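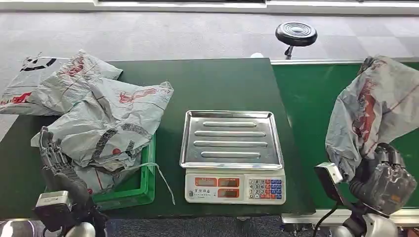

A mailer bag in the right hand, and the scale with nothing on its tray.

I came to Rallbridge on a Friday expecting to talk about hardware, and I got maybe five minutes of it before Huiling Li pulled up her planner logs and we were off. She writes the software that decides which bag to grab and where to grab it, and she talks about crumpled plastic the way some people talk about bad knees! 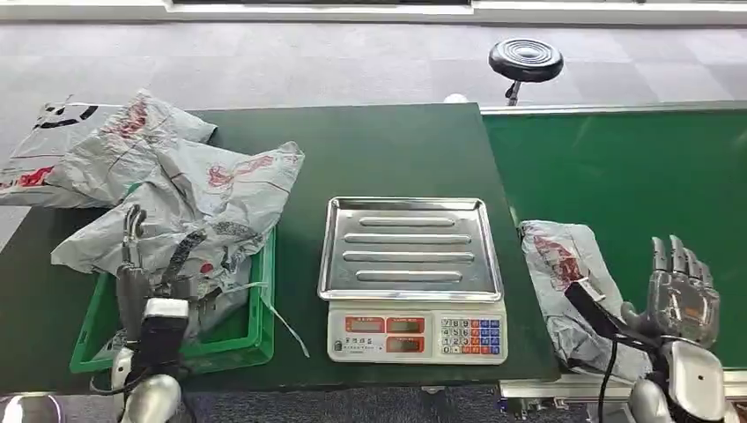
Planning for soft stuff is a strange business. A box has corners, so your perception code can find it and be done. A mailer folds, shines, and changes shape the second a finger pinches it, like the one in the green crate there, all wrinkles and red print running into its neighbor. Huiling's first version tried to trace the outline of every bag (she groans telling me this). The new one, called Plorach, skips outlines and looks for folds worth pinching.

It runs as a loop: look, score the folds, pick one, move, look again. The team has 33 saved grasp attempts they replay after every code change, and Colton MacLeod wrote the replay tool over a couple of weeks in March because he was tired of waiting on the real arms.
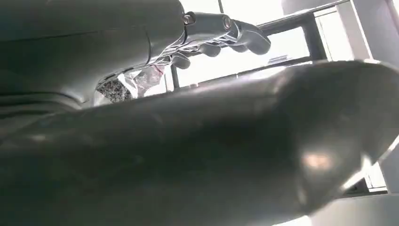 He showed me one replay four times, scrubbing back and forth, trying to get me to see the moment the planner changes its mind. I missed it three times! On the fourth I caught a little jump in the score graph, and I was way too pleased with myself.

Then there's the two-arm problem, which is Venla Räsänen's. Each arm gets its own plan, and a small scheduler sits on top and says who goes first when the paths get close.

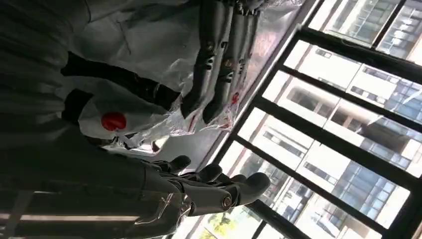 Her early scheduler was so polite that both arms would stop and wait for each other. She fixed that with two lines of code, and she still keeps the old version in a branch called "after you."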